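Gripper cell upkeep meeting -- minutes

Friday, 2:30 p.m., small meeting room, Altthorpe site

Present: Isla Bright (chair), Mervyn Greenwood, Inna Kuzmenko, Elif Naz Gündoğdu (minutes)
Apologies: Serpil Coşkun

1. Minutes of the last meeting

Accepted with one change. Item 4 said the finger pads "were fixed." Mervyn asked for this to read "were replaced," as he does not think anything has been fixed. Agreed.

2. Pad wear on the hand-held gripper

Inna reported that the current pair of pads has done 412 grasps since fitting. The supplier, Zwane, told us in writing to expect 3,000 before a change. The last two pairs did not get near that figure and Inna does not expect this pair to either. The left pad is starting to go shiny on the inside of the curve and lets go of smooth parts when they are held low.

Mervyn asked where the 3,000 comes from and on what kind of part. Inna has asked Zwane twice. The answer both times was a link to the same brochure. Isla felt we should allow for the chance that our parts are harder on the pads than most people's. Mervyn said he would allow for it once somebody showed him a test.

Until we hear more, pads will be looked at every Friday and changed on condition. The brochure number is not to be used for planning or for ordering spares.

3. Finger alignment

Long item. Since the last pad change the fingers have been set by eye, with the gripper held up and the gap checked at the point where the pads meet. Inna sets it one way and Mervyn another, and the log shows it: the zero offset moves every time the other person has done the job.
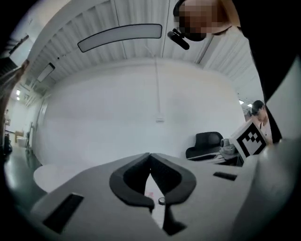

Gripper angled up, pads meeting at a narrow gap, with the small round metal button just below.

Inna proposed that the gap be set with a feeler gauge, fingers closed, before the housing screws are given their final turn. Mervyn supports the gauge but doubts it will cure the drift. His view is that the left finger mount has some play in it and that we have been adjusting around a loose part since November. He wants the mount taken off and looked at. Isla asked how long the tool would be down. Mervyn said 30 minutes if the screws come out clean -- he would not put a number on it if they don't.

Elif asked whether the two jobs could be done together. Inna would prefer them apart, so that if the offset settles we know which change did it. Agreed: gauge first, mount the week after, offset written down before and after each.

4. Vents and cleaning

The written routine from Ivau says to blow out both side vents with compressed air. Inna has stopped doing this. She thinks it pushes dust into the slides, and the stiff closing we had last month came straight after a cleaning. Mervyn pointed out that one stiff gripper after one cleaning proves very little. Inna agreed but is still not keen to try it again to find out.

Soft brush and vacuum for now. Elif to mark the compressed air step as suspended on the routine sheet.

5. Monitoring software offer

Isla passed on an offer from Idosport for a wear-prediction add-on. It reads motor current and is meant to warn before a pad fails. Their sheet claims a 76 percent cut in unplanned stops.

Mervyn asked what the stops were cut from, over how long, and on how many tools. The sheet does not say. Inna noted that our stops are mostly alignment and one bad cable, neither of which would show up in a pad warning. Elif thought the current log might be worth having anyway, but we can already save that ourselves and no one reads it.

No purchase. Isla will write back asking for the data behind the claim and for the name of a customer with a hand-held tool like ours. If there is no answer by the next meeting the item is closed.

6. Cable

The cable that dropped out twice has been swapped. No dropouts since, but the tool has only had four days of real use. Item stays open. Mervyn has kept the old cable and wants to flex-test it before it is thrown away.

7. Spares

Two pairs of pads on the shelf, one of them from the batch Inna does not trust. Serpil sent a note asking whether we could buy from a second source. Isla is not against it, provided we run one pair next to a Zwane pair on the same parts first.

Actions

Inna -- buy feeler gauge, set gap, record offset before and after
Mervyn -- remove and inspect left finger mount the following week; flex-test old cable
Isla -- reply to Idosport; third letter to Zwane about the grasp figure
Elif -- amend routine sheet; start a page in the log for pad changes with name of fitter
Serpil -- prices for second-source pads

Meeting closed 3:40 p.m. Next meeting same time, same room, after the mount has been off.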